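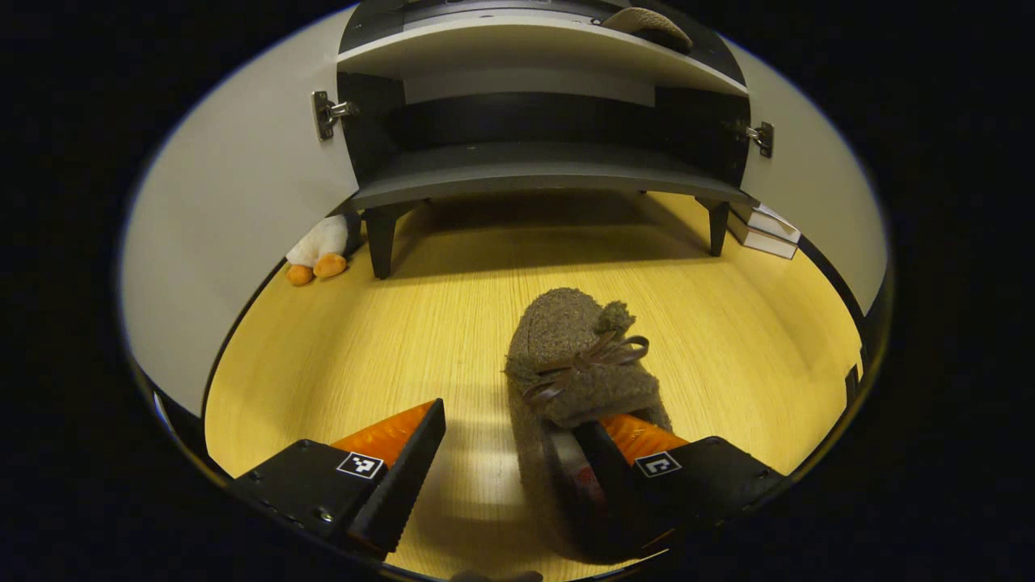 Session 4: comparing finger pads on the hand-held gripper

Welcome back to the fun half of the course! Last time we talked about contact and friction on the whiteboard. Today you get to feel both, with a slipper. Soft footwear is a wonderful test object: it squashes, it has a stiff bit and a floppy bit, and it behaves quite differently at the heel and at the toe.

Work in pairs, one on the gripper and one on the notes, and swap after 15 tries. The task is the same for everybody — pick up a slipper and set it down on a cabinet shelf with the toe pointing in.

Things to try:
Heel grip, then sides, then toe.
A slow close against a quick one.
Coming in from straight above, then at a slant. 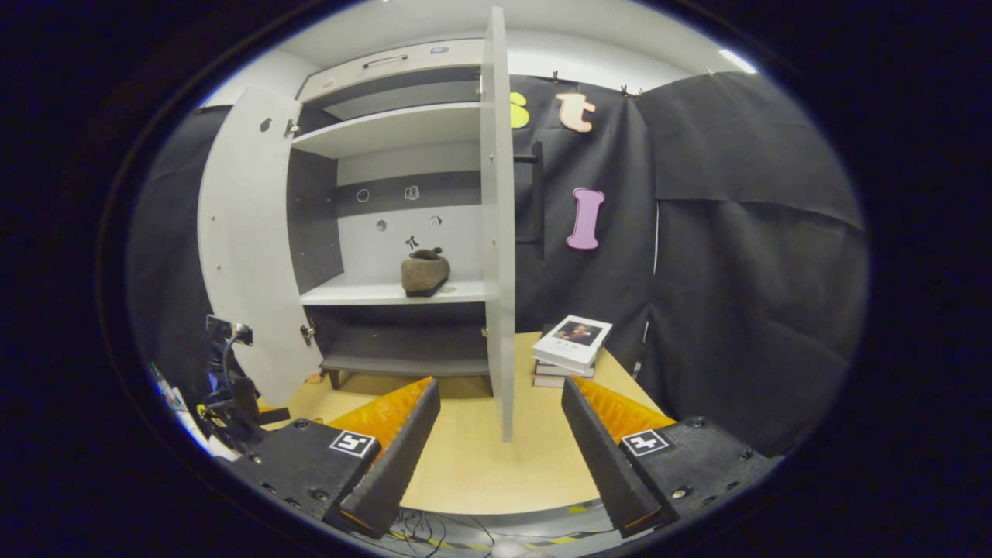

Page last changed: 2024-05-06

Each finger housing carries a square black-and-white marker. Keep your sleeves clear of both, as we use them to work out how far the fingers are open. The pads are orange and textured, and I'd love you to look closely at what the fabric does as they close on it. Does it bunch up? Does it slide first and then catch? Write it down in your own words, even if it sounds silly.

With the doors wide open you still have less room than you'd think, so plan your way out before you let go.

For next week: read the Van Hecke notes on slip, and bring your table of 60 tries per pair. Toon Willems will show us how to plot them. Questions about the write-up (5 marks out of 50) go to Philomena Quartey.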